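Support > Data Collection > FAQ
Collecting examples in simulation
Posted in: Robot Learning Help
February – by Lowri Hopkin

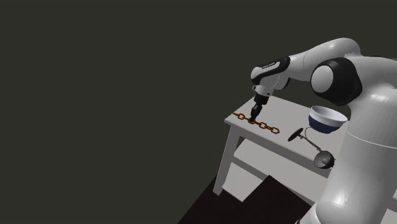
How many examples does a new task need?
Start with 467. The first Dollisero tasks were trained on that number. Go to 1,000 if the object bends or has moving parts.

Do failed attempts get saved?
Yes, in a separate folder. Mark them as failed before you upload – the trainer does not sort them for you.

Can I change the layout between runs?
Yes. Parsons moves the objects every 9 runs by default, and you can set your own number.

Who checks the recordings?
Saadet Aksoy and Hüsnü Taşdemir review each batch at Dolholm. Allow four working days.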